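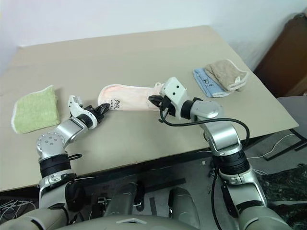

The Burwood grip fault was a failure in the hand control of a two-armed towel-folding robot at the Burwood test site. The grippers kept closing after they already had hold of the cloth, and on some runs did not open when told to. No one was hurt. The fault was first logged in November by Sinan Uysal, a technician on the Kozan folding project.

Background

Kozan was set up to train two-armed robots on household cloth and other soft goods. The grippers were run by Jandden software, which judged how firmly an item was held by reading motor current. Thin cloth gives very little resistance, so the reading stayed low and the software asked for more force.

In a run of 3,123 grasps, 26 ended with the fingers locked shut. In 9 of those the arms went on moving apart with both ends of the cloth still held, until the operator pressed the stop button.

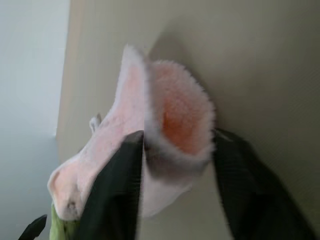 Plush items were affected less often. Thick pile pushes back against the fingers sooner, and the current rose before the force limit was reached.

Cause and repair

Tanveer Jadoon traced the fault to a limit value that was cleared each time the arms were restarted - the default that replaced it was far too high. A patch named Hikar stored the limit in the gripper itself and added a timed release. It was passed after 1,000 grasps without a lockup. Operators are still told to keep their hands off the table while the arms are powered.

Comments

rdell: Does the timed release work if the stop button has been pressed?

mags_t: No, you have to open them by hand after a stop. The section should say so.

Contact the editors | Copyright Burwood Robotics Reference | Back to top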